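Kitchen Cell at Karkano: Frequently Asked Questions

We receive many messages about the kitchen counter cell in Karkano. On this page we collected the ones which come most often, with the answers we give to new operators.

What is the cell for?
The cell runs the Plellier drawer task. The arm must open a small wooden drawer by its bar handle and close it again. All other things stay on the counter during the run, because the software must learn to work in a normal kitchen and not on a clean bench.
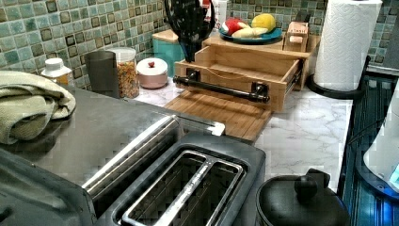

Please do not tidy the counter before a run. If you need to wipe the marble, put every item back on its place and start the drawer check again from the beginning.

How often must I check the drawer?
Every 12 runs, and also each time the organizer was moved. Pull the drawer by hand until it stops. It should slide without a scratching noise. If it is stiff, clean the rails with a dry brush. We do not use oil, it collects dust and later it goes on the fingertips.

How should the cables lie?
The cable at the wrist needs a free loop, so the wrist can turn to both sides. Fix it with the Stukex clips and never with tape. Before you start, turn the wrist slowly in manual mode and watch if the loop catches on the handle or on the board.

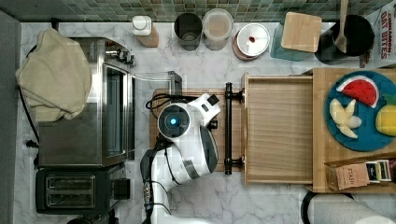 Gripper over the cutting board, drawer pulled out.

If the cable has become hard or shows a crack near the clip, replace it the same day. A spare one is in the Soomro cabinet, second shelf.

What brightness do I set for the camera light?
The value goes from 0 to 255. We keep it at 17. With a higher value the steel surfaces give reflections and the handle is hard to find for the software.

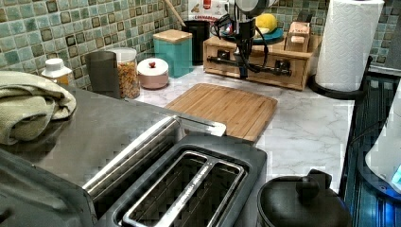 Karkano, February

Can I move the toaster or the plate?
Small changes are allowed between two sets of runs, but not inside one set. Write the change in the log with the time. The cutting board must stay in front of the organizer, and the space over it must be free for the arm.

The gripper misses the handle. What should I do?
First clean the wrist camera lens with a soft cloth. Then bring the gripper next to the handle in manual mode and look at the wrist view. You need to see the end of the bar and the post which holds it to the drawer front.

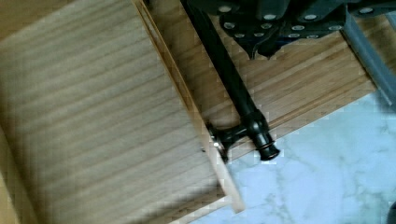

Soomro

If the bar looks tilted against the drawer front, tighten the handle screws before you touch the calibration. A handle with 2 mm of play is enough to spoil a full set. Only when the handle is firm, repeat the wrist calibration and save it under a new name. The old file should be kept until the next check is finished.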